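October, late. Feet dead. Writing this on the hotel bed with my shoes still on.

Caldeira House today, finally. Took the early bus from Sarkent, missed my stop, walked back up the hill past the bank. Coffee from the place with the green awning, too hot, drank it anyway. 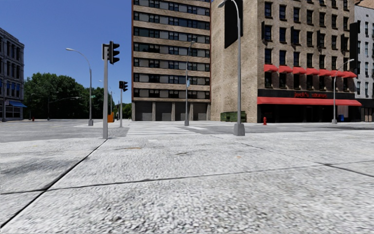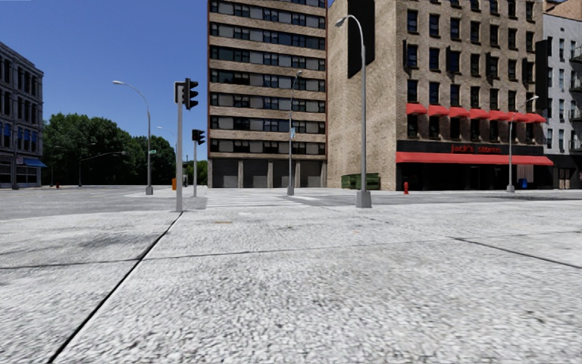 Wide sidewalks, a crosswalk, signal poles.

So the house. Built by a Greltmont, the shipping ones, then lost to the Caldeiras over a debt, then left to the city with everything still in it down to the teaspoons. Tickets at the side door. 13 dollars, more than the website said. Didnt argue.

Downstairs first. Dining room dark as a cave, leather on the walls, smells like an old suitcase. They keep the blinds down for the fabric. Fair enough but I couldn't see the big sideboard I came for, not properly. Asked the guide if she could lift one blind an inch. No. Nice about it though.

Library better. 300 books on bridges, no novels at all. A whole shelf on drains!

Upstairs the nursery, closed for the floor. Then the wife's sitting room, tiny, yellow, the only room where I'd want to sit down. Letter on the desk about a cook who quit. Read it twice. She was furious, the pen went right through the paper at one spot.

Gallery wing after lunch (soup, bad, don't bother). The Candora pictures — small landscapes, mostly rivers, hung way too high. I stood in front of the one with the ferry for almost 70 minutes, drawing it. My knee locked up. Got the far bank right and the water all wrong. Try again tomorrow with the softer pencil.

Yuzhen Shao gave the 3 o'clock talk. Fast talker, very good. She thinks the ferry one was cut down at some point to fit a frame the family already owned. You can see where the rope just stops at the left side. I'd been drawing that rope all afternoon and never wondered. Asked her afterward if the missing strip is anywhere. She said there's a piece in a drawer in Greltmont that might match, nobody has put the two side by side yet. Must write to them. Need the adress.

Carriage house shuts at 4, got in with 7 minutes left. Sleigh, two buggies, a bicycle with no seat. Ran through.

Gift shop, one postcard, the yellow room. No ferry card, of course.

Tomorrow — back for the garden if it doesn't rain, ask about the nursery floor, buy an eraser. Call home before nine. Set the alarm.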